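Thread: our second term of the evening robotics course in Prerby. I write these notes for the people who could not join, and also for my own memory. Sorry for long posts.

1/ Our project for the term is called Tomić, after the street where we meet. The task sounds small: two arms must handle household things together, one holding and the other working. Our group chose the plastic bag. I voted for the bag and I have regretted it several times.

2/ Why it is difficult: a bag has no fixed shape. Each time you put it down it is a new object. With the toy vegetables you can learn where a pepper is and go there. With clear film, the camera sees the table through it, and also the lamp.

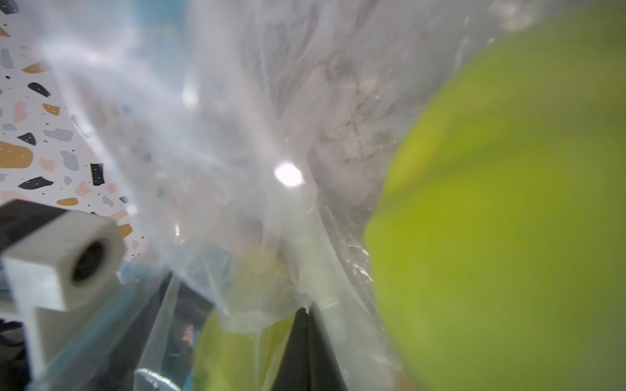 Wrist camera view. Clear bag, a lot of glare, and the marbled table.

3/ Meenakshi Namboodiri teaches the course and she made us look at frames like this one for a whole evening before we were allowed to train anything. We had to say aloud where the film ends. Haris Ristić and I disagreed on almost every frame, so I understand now why the model was also confused.

4/ We have 93 recorded demonstrations of the bag task. I threw away 29 of them, mostly my own, where I moved the left arm too early. Ermira Jurić drives much more calmly than me and her recordings are the ones we show to new students.

5/ A small thing which cost us two evenings: the two arms did not agree on the height of the table. The difference was a few millimetres. For a pepper you don't notice. For thin film the gripper closes on air, very politely, and lifts nothing.
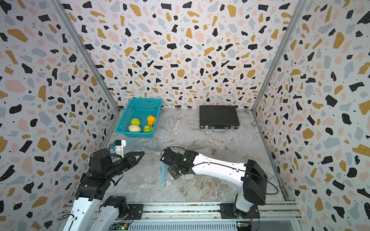 6/ So now we calibrate both arms before every session, and whoever arrives first must do it. It takes ten minutes if you don't talk. Mateja Georgiev wrote the steps on one page and it is in the shared folder on Skustutora, please use that one and not my old version.

7/ Next we want to try the same task with the lamp moved to the other side. My guess is that it will go badly at first. Haris thinks it will be fine. We have bet a cake.

8/ The open evening is on December 2, 2024. Families are welcome, and children may drive the arms if one of us stands next to them. If you come from Tavley, take the early bus, the later one stops at the bottom of the hill.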